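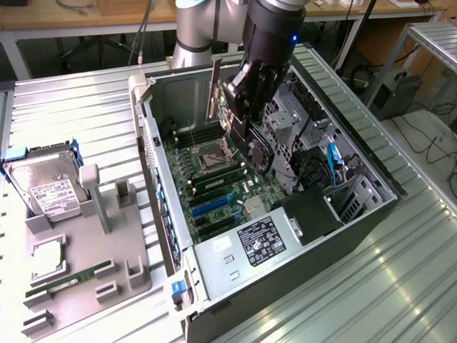 Workshop notes: desktop refurbishment

The August batch of tower machines from Eklund has reached the strip-down stage. Please keep to the order below so that parts can be matched to their board later.

Lay the case on its side and take off the side panel. Disconnect the drive cables at the board end first, then at the drive. Memory comes out next and goes into an anti-static bag marked with the case number. Expansion cards follow, each with its bracket screw taped to the bag.

Processors are stored apart from their boards. Close the retention lever once the socket is empty and fit a plastic cover if one is available. Bent pins are to be noted on the job sheet; do not try to straighten them at the bench.

Power supplies stay in the case until they have been load tested. Units rated under 400 W are set aside for recycling. Anything passing at that rating or above is refitted with new screws. Do not open the supply housing.

Fans that rattle or drag should be replaced. Paloma Whitfield has 52 spares in the parts store, mostly 80 mm.

Job sheets go to Bendik Vik by 4 pm. Queries on drive wiping to Arif Mandagi.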